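About Punness

Punness tests whether machines can do ordinary chores. We are a small independent workshop, and our customers are people who are thinking of buying or leasing a robot and want to know what it will do on a normal working day. Some run laundries or parts counters. Some run aged care homes. A few are manufacturers who would like a second opinion before they put a product in front of the public.

We don't build robots and we don't sell them. We set up a job, let the machine have a go at it, write down what happened and send the client a report in plain English.

How we started

Refilwe Khumalo and Édgar Benavides met at Stemex, where they both worked on packing lines. Refilwe looked after maintenance and Édgar wrote the programs. Between them they had seen a lot of automation bought on the strength of a good demonstration, and a fair bit of it parked under a tarp within the year.

They started Punness in August with two workbenches and one paying client. The client was Baudry, a homewares distributor that wanted to know if its returns desk could be automated. Returns are a mixed bag by nature: a mug, then a lamp cord, then a cushion with the tag torn off. Our answer was that the sorting could be partly automated and the unpacking could not. Baudry bought a conveyor and kept its people at the desk. They have been back to us twice since with other questions.

What we test

Most of our work falls under two headings. Household chores cover tidying, laundry, dishes, wiping down, and putting things back where they live. Shop-floor chores cover picking, kitting, restocking, bagging and clearing a bench at the end of a shift.

Small-object handling runs through both. Anyone who has cleaned up a lounge room or a service counter knows that the big things take no time and the little things take the rest of the afternoon. So we have a standing set of small objects that every machine meets sooner or later. There are 85 items in it at present, including keys, pegs, bottle caps, teaspoons, coins, batteries, hair ties, toy figures and charger leads. None of them was chosen to suit a robot. Most came out of our own kitchen drawers.

We favour two-armed machines for this work where the client has no preference. Many chores need one hand to hold and another to do, and a second arm also gives you a chance to reach the object from the other side. It brings its own trouble. Two arms need more clear space between the furniture than people expect, the cables want watching, and a program that moves each arm well may still move the pair badly.

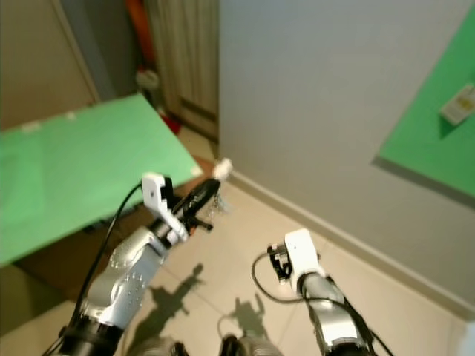
Can machines do the chores yet?

We are asked this more than anything else, usually by phone and usually by somebody who has just watched a video. The short answer is some of them, slowly, with a person nearby.

Picking up a single known object from a clear surface is in reasonable shape. Given decent light and time to set up, most of the machines we see can do it often enough to be useful. Carrying the object somewhere and letting go of it is also fairly good, provided the place it is going is open and flat.

Things get harder quickly after that. Soft goods are a problem. So is anything shiny or see-through. Objects that are joined to other objects cause more failures in our records than any other kind, and by that we mean things like keyrings, zip pulls, tags on strings and lids on tethers. The machine takes hold of one part and the other part swings, drags or catches.

Our standard small-object session is 200 attempts. We count an attempt as passed if the object ends up where it was meant to go, undamaged, without a person touching it. We also record near misses, dropped objects, stops and the time taken, and we hand over all of it. A machine that passes most of its attempts but needs a person to reset it every few minutes may still be a poor buy for a business with two staff on the floor.

On speed, a person is faster at nearly everything we test. For some clients that doesn't matter much. A robot that takes all night to restock a shelf may be fine if the shop is shut. For a household it usually does matter, partly because of the noise and partly because people want to use the room.

The grip tests

Consolacion Panganiban runs our grip tests and wrote most of the procedures for them. Her view is that you learn more from an awkward trinket than from a cardboard box, and the test set has drifted that way since she joined. A moulded figure has ears and curves where you would like a flat side. Put a ring and chain on it and the fingers have to close on the part that will hold, leaving the rest to hang.

A grip is scored on where the fingers land, whether the object turns once it is lifted, and whether it can be set down again the right way up. Fingers with a bit of texture generally do better for us than smooth ones, though they pick up lint and have to be cleaned between sessions. We look at wrist camera pictures as well as the view from higher up, as the two often disagree on whether a grip is any good.

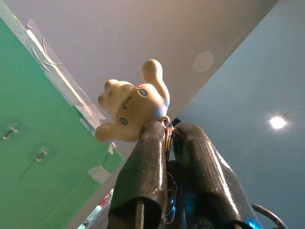

A puppy figurine on a key ring, held at its base between both gripper fingers.

Key rings and charms remain in the set for every client, including those who tell us they will never need to handle one. Hotels, repair counters and schools all end up with a tray of them.

How a job runs

We begin with a visit or a long phone call. We want to see the actual bench, the actual cupboard and the actual mess. If you tidy up before we arrive, the results will be less use to you.

Next we rebuild the task in the workshop, with the same heights and the same sort of clutter. Our benches are plain and get knocked about, and there is a good deal of tape in the building. We spend the money on measuring gear and on keeping Florêncio Carrilho in spare parts.

Testing usually takes two to three weeks. Clients are welcome to come in and watch, and we encourage it — an hour beside a machine at work is worth a good many pages of ours. Closed shoes, please, and stay behind the floor line while the arms are powered.

The report has three parts: what the machine did, what it needed from people while it did it, and what we would do in your position. The last part is opinion and is labelled as such. To date we have logged 412 separate tasks, and the recommendation for a large share of them has been to wait, or to buy something simpler. A trolley at the right height has beaten a robot more than once.

Who we are

Refilwe Khumalo, director. Handles clients, scheduling and the final read of every report. Trained as a fitter.

Édgar Benavides, director. Programming and motion. Also does the site visits west of the range.

Consolacion Panganiban, test lead. Came to us from quality control at a ceramics works.

Florêncio Carrilho, workshop and repairs. Mounts, brackets, cabling, fingers, and anything that has come loose.

Etornam Adjei, data and reporting. Keeps the logs, draws the charts and answers questions about the numbers. If you have received a report and something in it looks off, Etornam is the person to ring.

Who pays us

Clients pay a fixed fee, agreed before we start. Manufacturers pay the same rate as everyone else and get the same report. We don't take commissions, and we hand back any equipment supplied for testing within 16 days of the job closing.

We did one long piece of work for Endico, comparing grippers for kitchenware, and they have allowed us to share the method. The results belong to them. We can send the method as a document if you ask for it.

What we don't do

We don't certify machines for safety. That is a separate job with separate rules, and we can tell you what kind of assessor to look for. We don't test anything that lifts or moves people. We don't do rankings or awards, and we would rather our name wasn't used in advertising.

Visiting and getting in touch

The workshop is open to visitors by appointment, from 9.30 am until 3 pm. Parking is at the rear, beside the roller door. School groups are fine with some notice, though the space is tight and we take them through in halves.

If you are asking about a particular chore, send us a short video of a person doing it at their usual pace, along with a list of the things they have to pick up. Phone footage will do. We will tell you whether it is worth testing, and there is no charge for that part.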